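Wed 17 April. Open day, Larkia sim room. Walk-thru checklist, filled in by Nnamdi Ogunleye between groups so excuse the handwriting when this gets typed up

**Before doors**

- [x] Demo machine booted, fans OK. Loud. Left it.
- [x] Power strip under visitor bench taped down. Redo tape before May visit, corner lifting
- [x] Stop button on the Prarolden console. Pressed it, sim halted. Pressed again w/ Corell watching, same
- [ ] Sign at door says 30 people max. Sign is in the wrong hallway. MOVE IT
- [x] House world loads, start pose reset

**Sim views, checked on the big monitor**
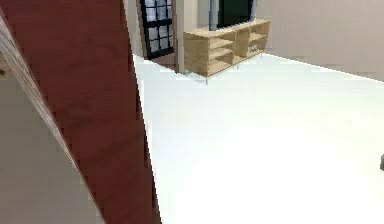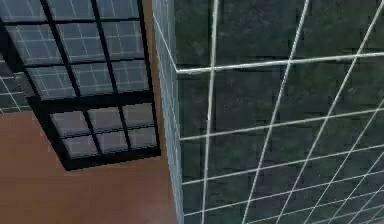
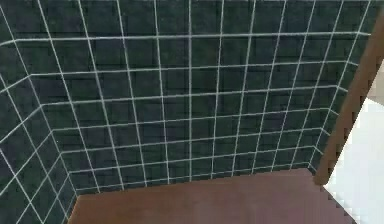
All three rendered, same session. First one has the TV stand and the window, last is the tiled corner.

Demo Floor Log, no. 4, p. 891

- [x] Living room side: open floor between red-brown panel and TV stand clear, nothing for the base to hit
- [x] Small white thing on the stand's lower shelf, leave it in, kids like to guess
- [ ] Dark box with the white grid, second view: way too close. Back the start pose off before next group
- [ ] Tile lines look wavy on the back wall in the corner view. Lens setting? Ask Joubert
- [ ] Jagged edge on the brown base, right side. Cosmetic. Not fixing today
- [x] No arm in the two tiled views, so tell the visitors what they're looking at or they just stand there

**During groups**

- [x] Driver stays seated at console the whole time
- [x] Visitors get the spare controller only, speed capped in the menu
- [ ] Cap resets when you reload the world!! Caught it on second group. Needs to be in the startup file
- [x] Headset wiped between users. Wipes running low
- [ ] Stools. People lean back on them, swap for the ones w/ backs

**Comments**

Second group was bigger than booked and we ran over. School group asked good questions, mostly about how the robot knows where a wall is. Corell did the talking, I drove. Handouts: 800 printed, far too many, rest are in the gray cabinet

Reload bug is the only one I'd hold the May visit for. Rest can wait.

Signed N. Ogunleye
Second check: Joubert, pending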